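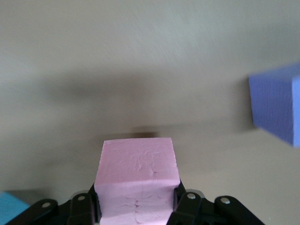
Tondport, March 2, 2025

Library sign-on for the Kotutia course catalog is working! First clean login through the campus page this morning, no second password, straight to the course list. Very happy with this one.

Notes before I forget. The old setup asked people to make a separate account with their library card number, and half of them gave up there. Now the campus ID does it all. Birsen had the redirect address wrong in the test copy (trailing slash, of course it was a trailing slash) and once that was fixed the whole thing just went through. Staff and grad students land on the same page, which is what we wanted from the start.

License covers 225 seats at one time. We've got 192 people signed up for the spring pilot so we're fine for now, even if every one of them logs in at once. Alumni still get bounced to the public page. Leaving that alone until April. 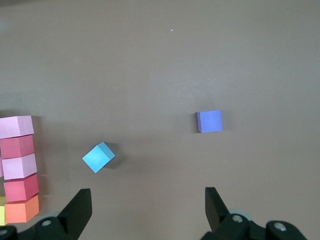 Krishnamoorthy Hegde wrote back that the captions matter more to him than the login, and could we please check the statistics videos first, as his students read along with the sound off. Fair point, and a good one! I opened seven of them after lunch. Captions are there on all seven, but the transcript search only finds words in the first chapter. Typed "median" and got one hit in a video that must say it every ten seconds. Sent that to Kotutia support with the links.

Playlists are my favorite part so far. An instructor can pull single chapters out of different courses, put them in order and share one link (I made one on spreadsheets for Clodagh and she had it open on her phone before I'd finished explaining).
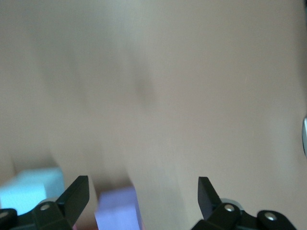 The link keeps working if you reorder the chapters later, too. Tried it twice. Deleting a chapter leaves a blank row, so refresh before sharing.

Still to do:
Ask Brendan about the timeout, 85 minutes seems short for the longer courses
Rewrite the help page, old screenshots all wrong
Try the login on the Friesen building machines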